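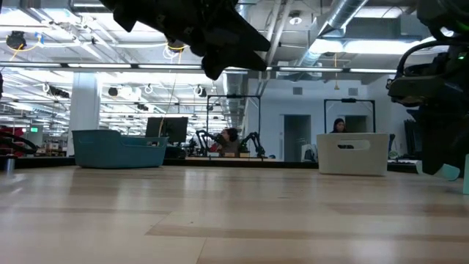
**FADORA, March.** The Pliritz shared workshop is releasing the plans for its two-arm sorting bench, along with every figure it has for how well the bench works. The figures are mixed. The workshop would like people to read them before they buy any parts.

The bench is a member build. Two arms work over one wooden tabletop and move small objects between two plastic bins. It is meant for people with a garage, a spare table and some patience. It will not tidy a house, and the workshop asks reporters and bloggers not to say that it will.

**What was tested**

Members ran 54 sorting trials on the finished bench. Each trial began with a set of wooden blocks in one bin and ended when the blocks were in the other bin or the arms had stopped. Ten of those trials ended with everything moved and no human help. In the rest, someone had to pick up a dropped block, restart an arm or give up.

Most of the failures happened at the rim of the bin. The arms reach a block on an open tabletop fairly well. Getting into a bin with sloping sides, closing on something in the corner and coming back out without catching the edge is another matter. The build group tried 3 finger shapes and kept the one that failed least. It is not convinced this was the fingers' doing, as the room lights were also changed that month.

Gloss is a suspected cause too. A varnished top throws reflections, and the vision software sometimes treats a reflection as an object. Sanding the top down to a dull finish has been suggested and has not been tried.

**On the claims made for kits like this**

The bench uses a kit controller sold under the name Hunder. The sales page promises setup in an afternoon. Setup at Pliritz took 6 weeks of evenings, and a good part of that went on cables. The workshop has no quarrel with the hardware, which has held up. It does object to the word "afternoon."

"We were told the arms would learn the job by being shown it," the build group writes in its notes. "They learned some of it. They also learned to hover over a bin and wait, and we still can't say who taught them that."

The group also doubts its own best result. The ten clean trials came mostly late in the testing, when members had grown careful about where they placed the bins. A bench that works when the bins are put down just so has been helped quite a lot.

**What is being released**

The plans cover the table layout, the arm mounts, the wiring and the finger parts for home printing. The full trial log is included, failures first. A parts list is included without prices, as two of the suppliers changed theirs while it was being written.

Builders should know that the arms can pinch. The plans call for a stop switch within reach of whoever is at the table, and the workshop will not answer questions about builds that leave it out.

**Next steps**

A second round of trials will use the same bins, moved between runs by someone who has not seen the software. The group expects the numbers to get worse and will publish them either way.

**About Pliritz**

Pliritz is a member-run workshop on Gwilliam Street in Fadora. Its open bench hours run from 6 in the evening. Plans and the trial log can be picked up at the front desk or requested in writing at the same address.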